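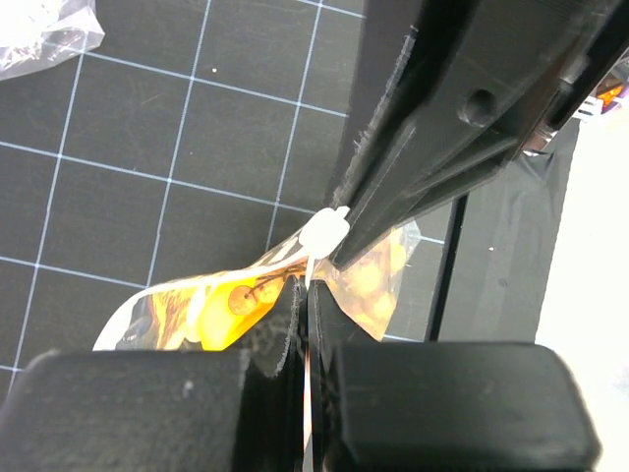
How long do road trip visitors stay at the rim of an old open pit mine?
Most of them stay under 11 minutes, and the ones who stay longer have usually found the lower trail.

4. Stops at the Ustosmont pit

We logged stops at the Ustosmont overlook during March, both lots, daylight hours only. 350 parties in total. A party = one vehicle, or one bus group. RVs with a towed car counted once (Hsieh's rule, kept throughout). Nyitrai did the north lot, Hsieh the south, then they swapped at midmonth. 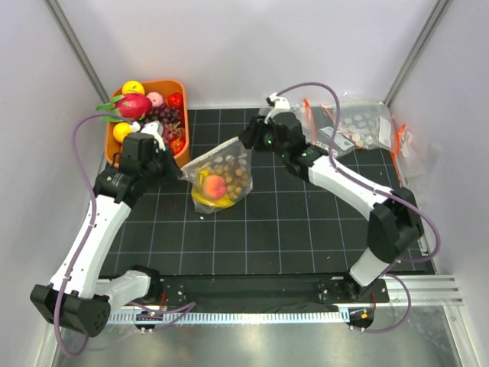

Figure 1. Gridded black table with two robot arms and a fruit basket.

Short stops dominate at both lots. Park, walk to the rail, take pictures, leave. Wind matters more than we expected - on gusty afternoons even the tour groups were back on the bus before the driver had finished his coffee. The south lot holds people longer. It has the restrooms, the ore truck and the sign about the Hillano company, and the sign is what poeple read while waiting on each other. Whether that counts as interest in mining history we can't say from stop times alone.

The trail down to the first bench is another matter. Marked only from the south lot, with 2 switchbacks and then a flat walk to the Chien adit. Parties who took it stayed much longer and asked the attendant more questions, mostly about depth and who dug it. Several compared the pit to canyons they had visited earlier in the same trip, usually to the pit's disadvantage.
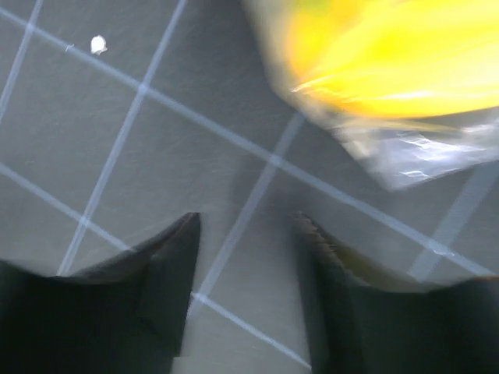 Figure 2. Gripper fingers over the gridded surface, gap open.

Limits. One season, one site. Spring break falls inside the count and we did not correct for it. 4 days lost to road closure on the Cludance grade, no makeup days. Overnight campers not included, they walk over from the campground and dont pass either lot. Comparison with the natural overlooks is left for section 5.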